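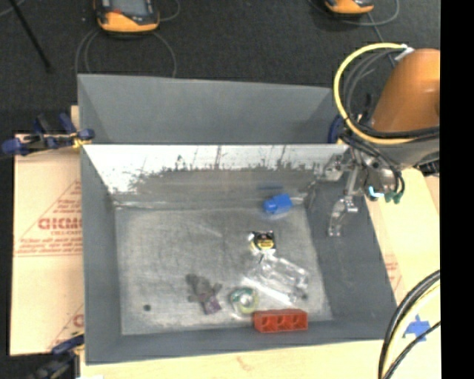
Why does success rate drop when I shuffle the bin between grasps?

Posted by gumleaf_ros

Hi all, long-time reader, first-time poster, so please be gentle. I'm in the second half of my honours year and trying to reproduce a result from a paper on picking mixed household items out of a bin. The method is simple enough on the face of it. A network looks at the bin from a fixed camera, scores a heap of candidate grasps, and the arm goes for the best one. The authors report a much better score than the older geometric method, and I'd love to see the same.

My trouble is that I only get near their number if I leave the items where they are after a failed grasp and let the arm try again. As soon as I reshuffle everything after each attempt, the learned method drops back to being only a little better than the old one. Clear plastic packaging is the worst offender, and small dark things come second. Have I broken something, or is this how it's meant to behave? The paper says "items are replaced as needed" and that's all I've got to go on. My supervisor is away until April, so any help would be a kindness.

Maeve Mac an tSaoi

Welcome, and please don't fret, I doubt you've broken anything. I lost a good part of a winter to this very problem.

When you leave the items alone after a miss, your attempts aren't independent any more. A failed grasp usually nudges something, and quite often it nudges it into an easier spot, away from a wall or off its neighbour. So a retry can be flattered by the attempt before it. The opposite happens too, where the arm picks the same hopeless grasp over and over, and then it depends on whether the authors stopped counting after a few goes. "Replaced as needed" could be hiding either one.

What I'd do is run both methods on the same starting layouts. Take a photo of each layout, overlay it on the live view and put everything back by hand as closely as you can. It's tedious, I know! Put the kettle on. Then report first-attempt success by itself, and success within 3 attempts as a separate figure. I'd also split the results by item, so that the clear packaging gets its own row and doesn't drag down the lot. If you're using a depth camera, have a look at the raw depth over the plastic before you blame the network. Ours was full of holes wherever the light caught a fold.

And do write to the authors. Most people are glad somebody read the thing closely.

tram_86

check your clamps. if the bin shifts even a little your calibration is off and every grasp near the wall will miss

kettle_and_co

Agree with Maeve on the separate figures. One small thing to add is to randomise which method goes first on each layout. I ran all of mine with the old method in the morning and the learned one after lunch, and by then the sun had come round onto the bench, so I had to throw out the whole set and start over.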